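Open house at the Pusix hall, Edance
Robots | Field notes

Doors at 9. I got there at 9:40, wrong bus, then the wrong entrance. Nobody at the desk, a bowl of mints, a sign-in sheet. Signed in. Visitor 79.

Pusix does household automation out of a long unit in Edance, and every May they let people in to poke at things. The pitch this year: laundry. Not the washing part, machines have had that licked for decades. The part after. Shirts, sheets, the heap on the bed.

Short talk first, coffee in hand. The program is called Willonell and it runs on demonstrations. People do the chore with a hand-held gripper, the gripper records, the robot learns from the recordings. So far they have logged 103 hours of it. Sounds like a lot until you hear how many ways there are to drop a sleeve.

Then a walk through the stations. 14 on the map, I made it to 7. The kitchen one had a line. The shoe rack one was down when I came by, back up later, missed it both times. There was a drawer demo from the Vasiliauskas lab that I liked a lot, very slow, very sure of itself, opened a drawer full of spoons and shut it agian without a rattle.

The bedroom was the one I stayed at. Headboard along one side, washing machines over by the wall, shirts and sheets as the raw material. You get a couple of minutes with the gripper if you ask. I asked. Two fingers, squeeze to close, and your brain immediately forgets how cloth works. Collars are the worst. You pinch one layer and get three. I got a shirt folded in half, sort of, and felt pretty good untill I saw the next guy's.

Bed station, mid morning: 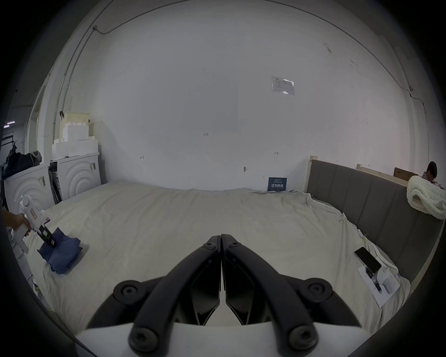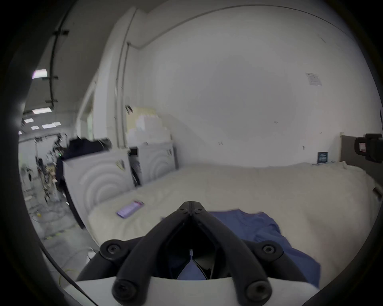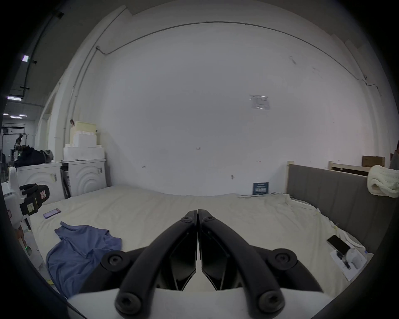
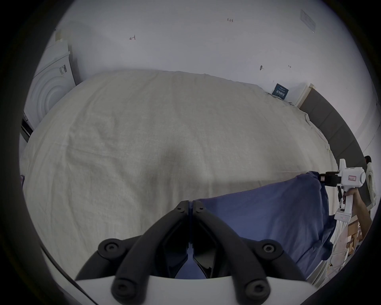 Asked when any of this ends up in a real home. Got a shrug and a "not soon," which I appreciated more than a date. The staff line is that sheets are further off than shirts. Too big, too floppy, always hiding a corner. Anyone who has fought a fitted sheet alone will believe them.

Questions ran long. Someone wanted to know about socks. Someone wanted a price. No price. A kid asked if the robot gets bored and the answer took five minutes and involved a whiteboard.

Gripes, quickly. Signage is bad. The handout map is upside down relative to the front door, so half of us went left to go right. Coffee gone by 11. And the talk should be repeated in the afternoon, plenty of people came in after lunch and had no idea what they were looking at.

Still, go. It's free, you can touch most of it, and the staff will talk as long as you let them. Parking in back, use the side gate. Next one is May again, same hall, sign-up opens on the Pusix site in spring.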